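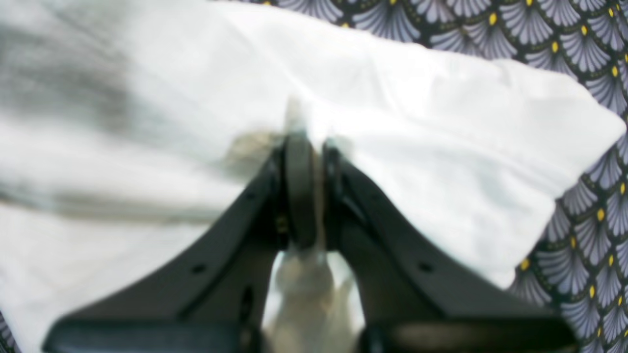
I have now been told three times in one month that I am washing my clothes wrong. The first was a leaflet through the door from a firm called Prusmont, which would like me to buy their laundry sheets. The second was a poster in the launderette in Diltdale. The third was my own sister, who had read the leaflet.

The claim goes like this. Ordinary powder "builds up" in cotton, the build-up holds on to smells, and the only cure is to stop using powder and start using a small dissolving square that costs a good deal more. The leaflet says 87 per cent of households noticed a difference. A difference in what? Compared with which powder, and at what temperature? I turned the thing over looking for a footnote and found a discount code.

I don't doubt you can use too much powder. I did it for years, mostly by filling the scoop to the top, which is what a scoop seems to be asking for. Our water in Diltdale is hard, and over in Daltden it's harder still, so people there tip in more and then complain that their towels could sand a door. Fine. Use a bit less, and run the odd hot wash. That advice is free and fits on the back of an envelope.

What I can't swallow is the jump from "you may be using too much" to "you need a new product". It's the same jump the fabric softener people made, and the scent bead people after them. My neighbour swears by the beads. Her washing does smell strongly, I'll give her that, and so does mine when she hangs hers out.

I did try the sheets, before anyone writes in. I bought one box in April and used it up. Tea towels came out like tea towels. The shirt with the curry on it kept the curry. One sheet hadn't dissolved and I found it stuck inside a pillowcase, slimy as a fish. I went back to powder and nobody in the house noticed, including the ones who'd told me they preferred the sheets.

There's also a machine now, the Ahn, which is meant to weigh the load and choose the dose for you. It costs 900 pounds. Mine was second-hand, has a dial with half the numbers rubbed off, and gets through the school jumpers without any opinions.

If somebody has done a proper side-by-side test, same dirt and same water, I'd gladly read it. Until then I've moved the scoop to the back of the cupboard and I'm using an old egg cup.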